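Re: [pharma-marketing] Do people read the side effects part of drug ads?
June 7, 2020

On the list, someone wrote:

> We just wrapped a small online survey about the Cetness radio spots.
> 707 people started it and 606 finished. Most of them remembered the
> jingle, and hardly any could name a single risk. Should we be
> worried, or is this just how radio works?

Oh, I'd be a little worried! I've been writing patient copy for a long time now (mostly brochures, some web), and radio is where the risk section goes to die. It gets read at double speed by a cheerful person and everybody reaches for the dial.

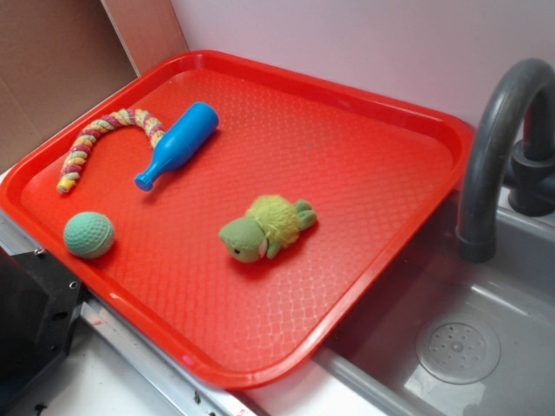

What I'd want to know first is how you asked. If it was an open box, "tell us any side effects you remember," then people draw a blank even when they did take something in. Give them a list to pick from and the numbers usually look a lot kinder. We tried it both ways on the Weneo leaflet back in April and you'd have thought we were talking to two different crowds.

Also, when did they hear the spot? Same day or a week later? Your note doesn't say, and I'd hate to compare the two.
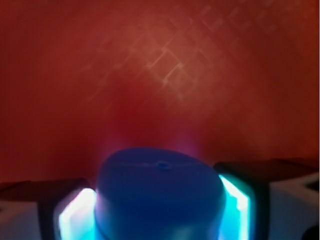
Blue cylinder, seen close up

Anyway, a few things I'd try before you redo the whole script:

1. Move one risk up front

Just the big one, in plain words, right after the name of the drug. Our Dimitriou team fought me on this for weeks and then kept it.

2. Cut the list down

Check with your legal folks first, obviously. But 6 risks in one breath is too many for anyone driving a car.

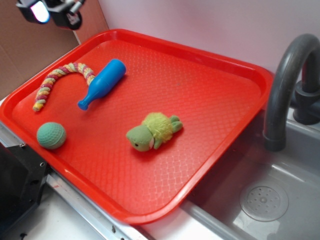
3. Slow the voice down

I know, I know, airtime costs money. Ask for one slow take anyway and play it for somebody outside the office.

As for the jingle, I'd leave it alone. People like it, and I don't buy the idea that it pushes the warnings out of their heads.
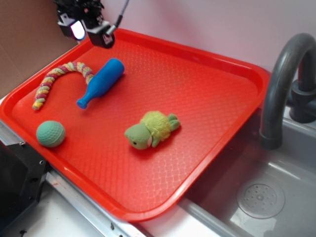
Could you post the wording of the recall question when you get a minute? I'd love to borrow it for our next round, and I can send you our pick list in return (it's a bit messy, sorry in advance).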